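October 6, 2023
By Pascal Sperling

Cotton jersey shrinks in two stages. The first is relaxation: knitting machines hold the yarn under tension, and the loops return to a rounder shape once water lets the fibers move. The second is driven by tumbling, which packs the loops closer with each cycle.

The Kröger mill treats the two separately. Fabric is compacted before cutting, then a sample from each lot is washed 8 times and measured flat after every wash. Length usually changes more than width.
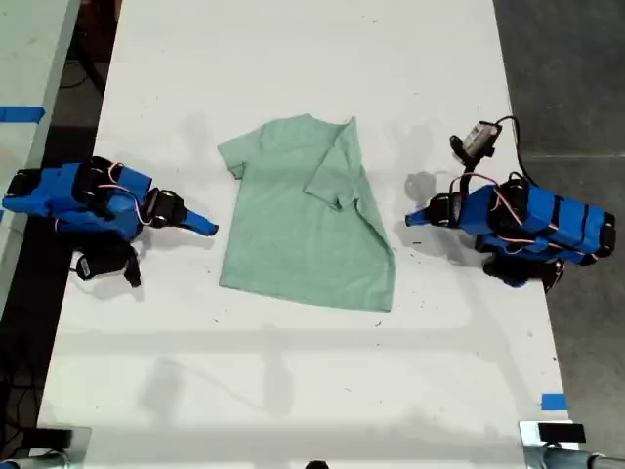

Lots that lose more than 9 millimeters along the marked line go back to the compactor. The mill logged 1257 lots through last November, and 96 were returned. Most of those were light single jersey in pale shades, where the dye bath is short and the fabric gets less time to relax.

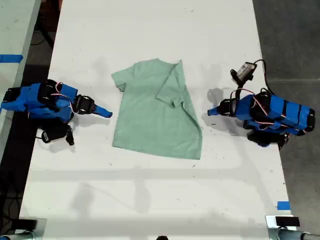

2 min read

Dye affects the result in another way. Bruvow, the finishing plant downstream, adds a softener that lowers friction between yarns. The cloth feels better in the hand - and it also creeps more when hung wet.

Malto, a shirt label supplied by both plants, now cuts its side panels slightly long to allow for this. Its care label calls for drying flat. 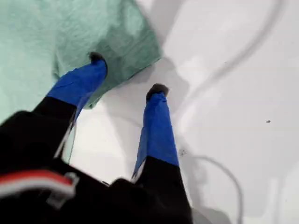

Twisting at the side seams is a different fault. It comes from yarn twist, and compacting does little for it. Mirnov spins a plied yarn with balanced twist that keeps the seam straight, at a higher price per kilogram. Kröger plans to test it on heavier jersey in November.

Get new features by email. Sign up for our newsletter. You can unsubscribe at any time.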